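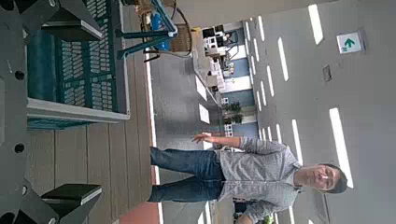
By Rezaul Chowdhury
Updated May 19, 2020

Haslinger Street Produce Share: Your Questions, Again

When do I pick up?
Between 4 and 7. At 7 we lock the door and go home to eat our own kale.

What's in a share this week?
Whatever came up. In March that meant turnips, and then some different turnips. Things improve by summer, and the emails we get improve with them.

Can I swap something I don't like?
Yes, one item, at the swap table by the door. The swap table is mostly beets. Please don't leave anything from your own refrigerator on it. You know who you are, and so does the yogurt.

How much does it cost?
A full season is $391. A half share isn't quite half of that, and I have explained the math to enough people by now. Call the office and Titetti will explain it more kindly.

Do I have to return the crate?
Yes. We started last year with 600 and we'd like to see some of them again. Bring it back empty. Rinsed is lovely. We already have a planter program and don't need yours.

I missed my pickup. Now what?
We hold shares until noon the next day, then they go to the Hisix Road food pantry. No refunds, but somebody had a nice salad.

Is everything organic?
Two of our farms are certified. Flistari Farm is not, but they don't spray, and they will tell you about it for as long as you care to stand there.

Is there a waiting list?
There are 43 households on it. Moving up takes a season or so, faster after a heavy turnip year.

Can I bring my dog?
To the parking lot, yes.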